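Week 2: Where the small shops went

Right, picking up from where we ran out of time. I'd got as far as Dundgate, the market street I grew up near, and the rate books for it (they're lovely, do go and have a look if you can bear the handwriting!).

The street had 52 separate businesses at its peak, almost 400 people working in them if you include the yards behind, and by the time the ring road opened it was down to 16. I used to blame the supermarket for all of that. I've changed my mind – the leases at the Grillgate end were already running out, and rents had jumped well before anyone laid a trolley park.

For the seminar, read the Cordeiro bakery accounts and bring one thing that puzzles you. Mine is the flour bill for August, which doubles for no reason I can find. Please don't skip the margins, where most of the good stuff is – suppliers, grumbles, who owed what.
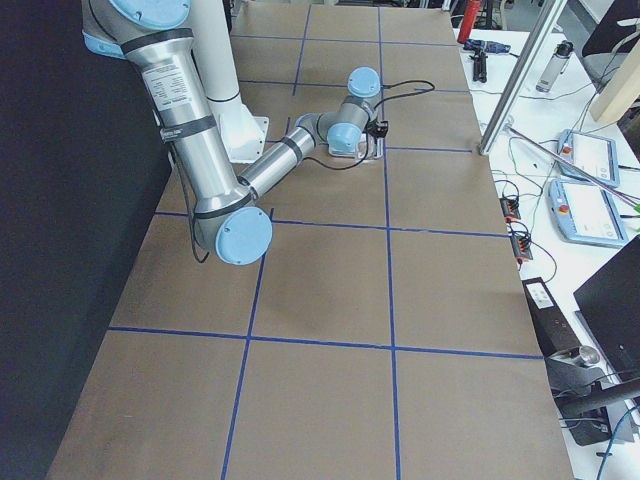

Essay titles go up on Saturday, and yes, you can write on your own high street if you clear it with me first.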